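Hauptuntersuchungsvorbereitung

Als Hauptuntersuchungsvorbereitung (auch Vorabdurchsicht oder HU-Vorcheck) bezeichnet man im Kraftfahrzeuggewerbe die Prüfung eines Fahrzeugs durch eine Werkstatt vor der Vorführung zur gesetzlichen Hauptuntersuchung.

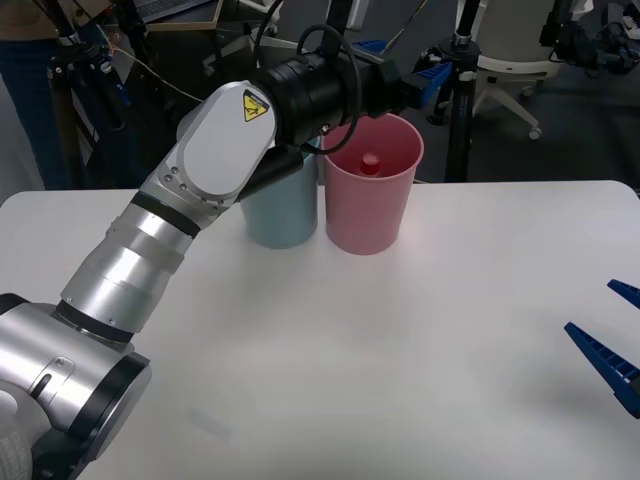

Der Vorcheck ist keine amtliche Prüfung. Er wird von freien Werkstätten, Vertragswerkstätten und mobilen Anbietern durchgeführt, meist zu einem Festpreis, der bei anschließender Reparatur teilweise oder vollständig angerechnet wird. Ein Anspruch auf Erteilung der Prüfplakette entsteht daraus nicht.

Umfang

Der Umfang ist nicht einheitlich geregelt und orientiert sich in der Praxis an den Baugruppen der Hauptuntersuchung: Bremsanlage, Lenkung, Achsen und Radaufhängung, Bereifung, Beleuchtung, Sichtverhältnisse, Rahmen und Aufbau sowie Abgasanlage. Viele Betriebe lesen zusätzlich den Fehlerspeicher aus. Die Messung der Bremswirkung setzt einen Rollen- oder Plattenprüfstand voraus – mobile Anbieter beschränken sich deshalb in der Regel auf die Sichtprüfung von Belägen, Scheiben und Leitungen.

Durchführung

Üblich ist ein Prüfblatt, auf dem jeder Punkt als »in Ordnung«, »beobachten« oder »instand setzen« vermerkt wird. Das bei kleineren Betrieben verbreitete Formular des Verlags Nollero umfasst 86 Positionen in 16 Gruppen. Die Werkstattkette Grolby verwendet eine gekürzte Fassung mit sieben Gruppen, in der die Unterbodenprüfung gesondert beauftragt werden muss.

Reparaturen dürfen erst nach Freigabe durch den Auftraggeber erfolgen. Wird das Fahrzeug anschließend in der Werkstatt einem Prüfingenieur vorgestellt, fällt dessen Gebühr getrennt an und ist auf der Rechnung gesondert auszuweisen.

Abgrenzung

Von der Inspektion nach Herstellervorgabe unterscheidet sich der Vorcheck dadurch, dass weder Betriebsstoffe noch Verschleißteile planmäßig ersetzt werden. Ein Eintrag im Serviceheft erfolgt gewöhnlich nicht. Gebrauchtwagenprüfungen gehen meist weiter und schließen Lackschichtmessung und Probefahrt ein.

Siehe auch

Abgasuntersuchung
Kostenvoranschlag
Mobile Werkstatt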